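Tsao Residents' Board / Notices and Replies

Wing-sze Man
The Cadow reading room will close at 4 from March. Members are asked to return loans beforehand.
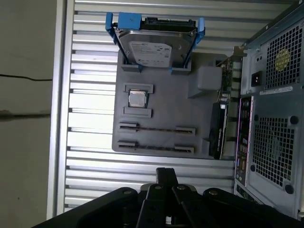 Category: Opening hours

wasik22
I must object. Working members cannot attend before 4.
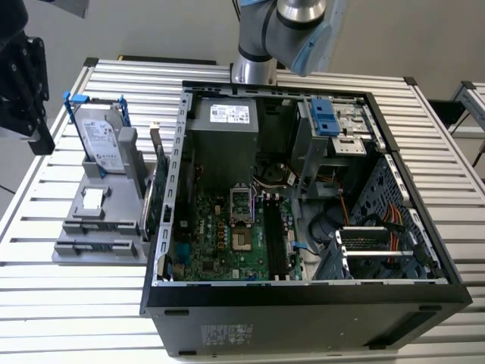 Re: Evening access

Sellura
I disagree – few attend late. The register shows 2,346 visits, of which 1,902 were

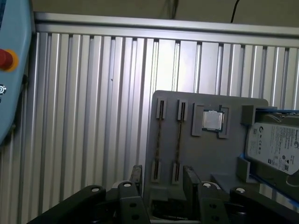
made before noon. The earlier closing should stand.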